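机器人软件实践　第5讲讲义
从“它在仿真里能动”到“它在仿真里动得对”

授课：Gergely Gulyás
实验课：Efraín Huamán
配套代码：课程仓库的 arent 分支（main 分支上那份是上一届留下的，能编译，仅此而已）

一、先把上次的账结了

上一讲的作业是让机械臂从待机位走到托盘上方，再退回来。收上来的程序大多能跑。有几份跑得很漂亮，只是穿过了桌子。还有一份没有穿桌子，作者的办法是把桌子从碰撞场景里删掉。这个办法我给了思路分，没有给分。

共同的毛病有两个。第一，坐标系写在脑子里，没有写在代码里。变量名叫 pos、pos2、pos_new、pos_final，没有一个告诉我它相对于谁。第二，规划器返回成功就当作任务成功。规划器说“成功”，意思是它找到了一条满足你所写约束的路径。你没写的约束，它一概没有听说过。

这一讲就围着这两件事转：坐标系怎么管，感知结果怎么用，规划请求怎么写，出错了怎么查。内容不深，坑很多。

二、工作站和坐标系

整个学期用同一个仿真工作站，项目代号 Farnden。要紧的几个坐标系：

world：房间的地面原点。除了放相机和桌子，别的地方最好不要用它。
table：桌面坐标系，z 朝上，原点在桌面一角。
board：安装底板坐标系。底板上是规则孔阵，所有固定件的位置都应该用 board 来写。
base：机械臂底座坐标系。
flange：腕部末端法兰。
tcp：两指尖之间的中点。
tray_* 和 plate_*：每个托盘、每块夹具板各有一个，原点的定义见仓库里的 frames.yaml，不要凭感觉。

命名约定：T_board_tray 表示把 tray 坐标系下的点变换到 board 坐标系下。读的时候从右往左，乘的时候相邻下标要对得上：

T_base_tcp_goal = T_base_board * T_board_tray * T_tray_cell * T_cell_tcp

相邻下标对不上，就是写错了。这条规则用眼睛就能检查，连编译器都不用麻烦。每年都有人觉得自己不需要它，每年也都有人在答疑时间跟我讨论为什么机械臂对着墙伸手。

关于 flange 和 tcp：换夹爪时要改的只有 T_flange_tcp。如果你发现自己在抓取函数里给 z 加了一个神秘的常数，请停下来，把常数搬回它该在的地方。Ernő Fülöp 在旧版代码里留过一行注释，写的是“加 12 毫米，原因以后再查”。那个以后至今没有来。

三、感知：相机看见的和你以为它看见的

感知模块每次给出一个列表，每一项包含名字、位姿、协方差和时间戳。四个字段里，大家通常只用前两个。

时间戳要用。托盘位姿是在机械臂移开时估计的，还是在前臂正横在它上面时估计的，可信程度完全两样。仿真里没有网络延迟，但有你自己写的缓存，效果差不多。

协方差也要用。俯视方向看薄平的托盘，平面内的位置通常估得不错，绕 z 轴的转角取决于能看到多长的边。边被腕部盖住一截，转角就开始飘。常见做法是设一个门限，转角标准差超过门限就不更新，沿用上一次可信的结果，同时在日志里记一条。最后这半句是作业要求，请不要只做前半句。

遮挡分两种，处理办法不同：

自遮挡。机械臂挡住了目标。关节角已知，几何模型已知，所以哪些像素属于机械臂是可以算出来的。把模型按当前关节角投影到图像上，做一个掩膜，掩膜里的像素不参与估计。掩膜要稍微膨胀几个像素，关节角和图像的时间对不齐时全靠它兜底。

环境遮挡。别的固定件挡住了目标，或者目标在控制盒这类高一点的东西后面。这时掩膜帮不上忙，换视角，或者承认看不见。“承认看不见”在代码里的写法是返回 std::nullopt，请不要返回单位矩阵。单位矩阵是一个非常具体的位置，机械臂会真的过去。

阴影是另一回事。阴影不遮挡任何东西，但它会改变像素值，而按颜色分割的算法分不清这两件事。渲染器给的阴影边缘又直又硬，检测直线的算法会高高兴兴地把它当成托盘的边。检查自己的算法是否受骗，最省事的办法是把光源方向改一改再跑一遍：真边不动，假边会跟着跑。

下面两个视角出自同一个工作站。先自己看一会儿，想想你的估计器在每个视角下会相信什么，再往后读。

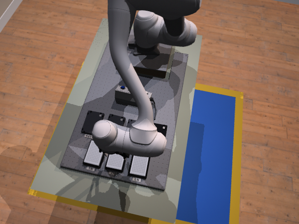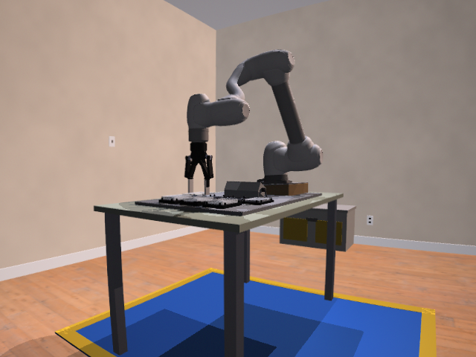 四、从两个视角能读出什么

俯视的那个视角适合定平面位置：托盘沿底板下缘放着，后面是一排黑色夹具板。可是前臂和腕部正好压在要紧的地方，中间托盘的上部看不到，夹具板里露得最全的是最左边那块。如果你的匹配算法要求四个角都可见，它在这个姿态下多半会一声不吭地返回上一次的结果。夹具板上能看到白色小方块标记，用它们做局部校正是可以的，前提是代码允许某一个标记缺席。

侧面的那个视角对平面位置几乎没有贡献，托盘在里面差不多只剩一条边。它的长处是高度：两个指尖离下面的固定件还有多远，俯视时基本靠猜，从侧面看就直观得多。夹爪张着，指间没有东西，状态机在这种时候如果报告 HOLDING，那就是状态机的问题，请不要去调摄像头参数。

两路结果怎么合？最简单的融合是按协方差加权。俯视给出小的 x、y 方差和大的 z 方差，侧视反过来，加权之后各取所长。注意先把协方差旋转到同一个坐标系再相加：

Σ_board = R_board_cam * Σ_cam * R_board_cam^T

漏掉旋转的后果很有教育意义。算出来的数看着都合理，误差椭球躺倒了，于是你在最没有把握的方向上最有信心。Ottó Sárközi 在去年的课程项目里为此调了一整套控制增益，调得相当好，对着错误的目标。

标签也提一句。托盘旁边有小标签，字很小，从俯视角看方向还是倒着的。有同学想用文字识别来确定哪个托盘是哪个。可以，但请先问自己：托盘的身份是不是已经写在 frames.yaml 里了。

五、规划请求怎么写

课程用的规划库是 Ollamano。接口很朴素，一个请求包含起点关节角、目标、碰撞场景、约束和时间上限。逐项说。

起点。永远从当前状态读，不要从上一段轨迹的终点推。控制器跟踪有误差，上一段也可能被中途取消。起点差一点点，规划器会认真地为一个不存在的机械臂规划。

目标。位姿目标对应的逆解往往不止一个。同一个 tcp 位姿，肘可以在上也可以在下，腕可以翻也可以不翻。让规划器自由选择，它就会自由地选择，结果常常是为了平移一小段距离把整条手臂抡一圈。两种处理：把所有逆解列出来，按与当前关节角的加权距离排序，从最近的开始试；或者对抓取任务直接给关节目标。权重上底座关节要给大一些，它一动，后面的全跟着动。

碰撞场景。桌面、底板、托盘、夹具板、控制盒都要有。线缆也算。线缆的精确模型没有必要，沿着走向摆几个胶囊体就够了。至于膨胀量，转运段给宽一些，接近段必须收窄，否则指尖还没到托盘就已经“碰撞”了。常见的懒办法是全程关掉托盘的碰撞检测，正确的做法是只在接近段允许指尖与目标托盘接触，其他连杆照查：

scene.allow("finger_left", target_tray)
scene.allow("finger_right", target_tray)
plan_approach()
scene.revoke_all()

最后那一行请抄三遍。去年有一组忘了撤销，之后的转运段全都从托盘里面走，路径很短，视频很好看。

约束。接近段要求 tcp 保持竖直，沿直线下降。直线运动用笛卡尔插值，插值步长不能太大，还要检查相邻两步之间的关节跳变。跳变超过门限就拒绝整段，不要“先执行能执行的部分”。执行一半的下降动作，停下来的地方通常比起点更难规划。

时间上限。采样类规划器在时间到了以后返回失败，这并不说明无解，只说明这次没找到。可以换随机种子重试，次数要有上限，每次用的种子要记下来。无限重试在演示时看起来很像死机，因为它就是。

六、奇异位形，简短版

雅可比矩阵快要降秩时，末端一个小位移会要求某个关节飞快地转。腕部轴线接近对齐时最容易遇到，直线下降途中尤其讨厌，因为路径已经定死了，绕不开。

检查方法：沿路径计算最小奇异值，低于门限就报警。阻尼最小二乘可以让解保持有限：

dq = J^T (J J^T + λ²I)^(-1) dx

代价是末端会偏离直线。λ 越大偏得越多，λ 越小关节越疯。Derek Catterall 的笔记里有一段推导 λ 随奇异值变化的写法，放在仓库 notes 目录下，比教材清楚，字比教材难认。

更好的办法常常是换一个起始姿态，在上游就避开。规划接近段之前，先评估几个候选的预抓取姿态，挑整段下降路径上最小奇异值最大的那个。多花一点计算，少花一个晚上。

七、查错的顺序

机械臂没去对的地方时，按下面的顺序查。顺序是有意义的，先查便宜的。

1. 在可视化窗口里打开所有坐标系的轴。看 tcp 的 z 轴朝哪。它朝上的话，后面的步骤可以先不看了。

2. 用真值位姿替换感知结果，其他不变，再跑一遍。好了，就是感知的问题；没好，感知是清白的，请向写感知的组员道歉。

3. 把规划出的轨迹单独回放，不经过控制器。路径本身对不对，一看便知。

4. 画出每个关节的指令值和实际值。两条线重合，问题在上游；分开了，看是从哪一刻开始分的。

5. 固定随机种子，重跑。能复现的错误才值得讨论。种子没记的话，见第五节最后一段。

Efraín 做过一次完整的回归测试，共 133 次抓取请求，其中 72 次在第一版代码下失败。他按上面的顺序一项项归类，排在最前面的原因是坐标系下标写反，规划器本身的问题排得很靠后。报告里提到规划器算法需要改进的小组请对照一下。

八、实验课任务

代码骨架在 arent/lab5。需要完成的部分都标了 TODO，没有标 TODO 的部分请不要改，尤其不要改测试。

任务一。写 estimate_tray()，输入两个视角的观测，输出 board 坐标系下的托盘位姿和协方差。必须处理自遮挡。无可信观测时返回空值。

任务二。写 rank_ik()，对给定目标列出全部逆解并排序。在报告里说明权重怎么选的。“试出来的”可以接受，但要写试了哪些。

任务三。写 pick_cycle()，依次完成转运、接近、闭合、抬起、转运、放下。任意一步失败都要回到已知的安全状态。评分脚本会在随机的一步注入失败，包括你最不希望的那一步。

任务四（选做）。把主光源方向改掉，比较任务一的误差。误差变大的话，指出是哪条假边造成的，附上检测器的中间输出。

提交格式：一个压缩包，内含源码、日志和报告。日志必须带种子和时间戳。报告写清楚失败的情况，成功的情况脚本自己会看。

九、阅读

Peixoto 项目的内部文档第二章，讲碰撞场景的增量更新，和任务三直接相关。第三章可以跳过，写它的人后来也跳过了。

Derek 的笔记，奇异位形一节。

frames.yaml，从头到尾。文件不长，每次答疑我都会问到它。

下一讲讲力控和接触检测，请提前把 T_flange_tcp 里的那个常数查清楚。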